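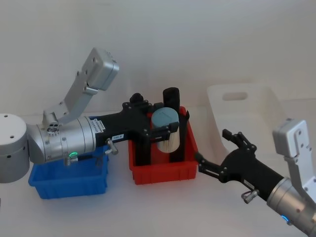
Storkach open-top bins – bench range

Storkach bench bins are rectangular plastic bins for sorting, holding and moving small goods on a worktop. They are supplied by Fomon in three patterns: blue, red and white. The blue and red patterns have ribbed walls. The white pattern is taller, with rounded corners and a handle cutout. All three are open at the top and are sold without lids.

The range is used in packing rooms, stock rooms, school stores and kitchens where dry goods arrive in canisters and have to be divided up before they go on a shelf. Most orders pair the bins with Skadoso canisters, listed further down.

Patterns

Blue. The longest of the three. Thin walls with vertical ribs, slight taper, rolled rim. The taper lets empty bins nest. Intended as the incoming bin, where mixed items are put before sorting. Short canisters stand upright in it without rising far over the rim.

Red. A little shorter in length than the blue and deeper in the body, with a thick top lip. Height to the lip is 210 mm. The ribs run the full height of the outer wall and the floor is flat to the corners. Intended as the holding bin. Tall goods such as pump bottles and flasks may be stood in it with their upper ends above the lip.

White. Tall walls, slight taper, rounded corners, one handle cutout near the top of the end wall. Intended as the outgoing bin, or for longer storage on a shelf. The rounded corners are easier to wipe than the square corners of the other two.

Colours are fixed to the patterns. A red bin in the blue pattern is not available, and requests for mixed colours within a pattern cannot be met at present.

Dimensions and general data

Height, red pattern: 210 mm
Rim depth, blue pattern: 13 mm
Rib spacing, blue and red: 9 mm
Highest washing temperature, all patterns: 60 °C
Lid: none
Base: flat, no feet

Outer length and width are printed on the packing slip, as the blue pattern is made in two moulds that differ slightly from each other. If the bins have to fit a fixed opening, state the opening when ordering and bins from a single mould will be picked.

Setting out on a bench

The usual arrangement is a row, with a hand's width between one bin and the next. Place the incoming bin at the left for a worker who reads and picks from left to right, the holding bin in the middle, and the outgoing bin at the right. The white bin can stand slightly further back than the other two. Its walls are higher and it is easier to reach over the red bin when the white one is not level with it.

The bins have no feet and will slide on a smooth top if pushed. On laminate or painted surfaces a thin rubber mat under each bin is enough to hold it. Mats are not supplied. Adhesive pads have been tried by some customers, and they leave a residue that is difficult to remove from the base.

Do not stand a bin with its base overhanging the edge of the bench, whether it is loaded or not.
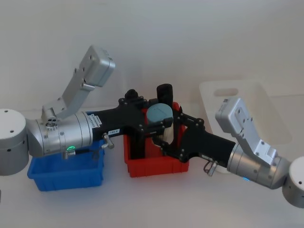

Can a canister be taken out of the red bin without tipping the bin?

Lift the canister straight up until its base has cleared the lip, then move it sideways. The bin will stay where it is as long as the canister does not catch on the lip on the way out. Canisters standing close against a wall should be moved towards the middle of the bin first.

Skadoso canisters

Skadoso canisters are cylindrical, with a flat round top in grey-blue. They are stocked in two diameters. The top has a square hinged lid set into it, which opens upwards from a notch along one edge. The whole top also comes off for filling and washing.

Bodies are offered in plain grey-blue to match the top, or in a pale finish with a printed wood grain. The printed finish is a surface layer and should not be scrubbed with anything abrasive. There is no difference in capacity between a plain and a printed body of the same size.

Both diameters are made to stand upright in the blue and red bins. A canister laid on its side will roll, and the hinged lid is a push fit that is not intended to hold against the weight of the contents. Liquids are not recommended in either size. Rice, lentils, tea, clips, washers and the like are suitable.

When several canisters share a bin, put the wider ones in first and use the narrow ones to fill the corners. Leave enough space for fingers on two opposite sides of each canister. A bin packed until nothing moves saves shelf space, but it takes longer to empty, and the tops get marked as the canisters are pulled past one another.

Labels

The tops are the part that remains in view when canisters are standing in a bin, so labels are best placed there, beside the square lid and clear of the notch. A label across the seam will stop the lid from opening or will tear the first time it does. Bins can be labelled on the end wall. The ribbed long walls do not hold paper labels well, and tie-on tags through the white bin's handle cutout are an alternative for that pattern.

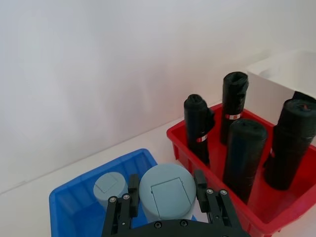
Ulloa, September

Stock note. The narrow Skadoso canister is back in store at the Ulloa depot in plain grey-blue. The printed finish remains available in the short body only. Orders already placed for the narrow size will go out first, in the order in which they were received, and new orders will follow in the ordinary way.

The blue Storkach bin from the second mould has also arrived. It nests with the earlier bins, although a mixed stack stands a little higher than a stack from one mould. Customers who store empties in a cupboard with fixed shelves should measure before adding to an old stack.

There is no change to the red or white patterns.

Loading

Load from the far end towards the near end, with heavier items on the floor of the bin. Mixed loads should be kept level. A bin with its weight at one end can still be carried, but it should be carried with the heavy end close to the body.

In the red pattern, upright items may project above the lip provided that the heavier part of each one is below it. Two or three tall items in a red bin should be given a clear gap so that one can be gripped without disturbing the next. Items with spouts, levers or side handles should be turned so that the projection points along the bin or over the lip, and not into the neighbouring item.

The white pattern is better suited to low loads and loose pieces. Small items placed on the floor of the white bin are hard to see from the front – the walls are tall and the plastic is not clear – and the bin should be checked from above before it is put away as empty.
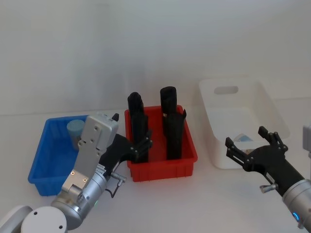
Bins that are put away empty should be wiped first and nested by pattern. Blue nests in blue and red in red. A red bin will go into a blue one, but the thick lip jams against the rolled rim and the pair can be awkward to separate. If this happens, twist the inner bin gently by its ends. Do not lever it out with a tool.

Full bins are not to be stacked on each other. There is no lid and no stacking ledge in any pattern, and a bin placed on top of another will drop into it or rest on the contents.

Cleaning

Wash by hand or machine up to 60 °C. Higher temperatures may cause the long walls of the blue pattern to bow inwards, after which the bin will still hold goods but will no longer nest properly. A soft brush is useful for the channels between the ribs, particularly on the red pattern, where dust collects under the lip.

Canister tops should be washed by hand with the hinged lid open, and left open until dry. Bodies in plain grey-blue may be machine washed. Bodies in the printed finish should be washed by hand only.

Solvent cleaners dull the surface of all the coloured parts. Marker pen on the bins can usually be removed with washing-up liquid if it is dealt with on the same day.

Ordering

Bins are sold singly or as a set of one blue, one red and one white. Sets are packed nested as far as the patterns allow, with card between the red and the blue. Canisters are sold singly, by diameter and finish. Replacement tops are available for both diameters and include the hinged lid; the lid is not sold separately.

Orders are sent from the Ulloa depot. Collection from the depot is possible if arranged beforehand. Bins returned unused are accepted in their original packing, and canisters are accepted if the seal on the top has not been broken.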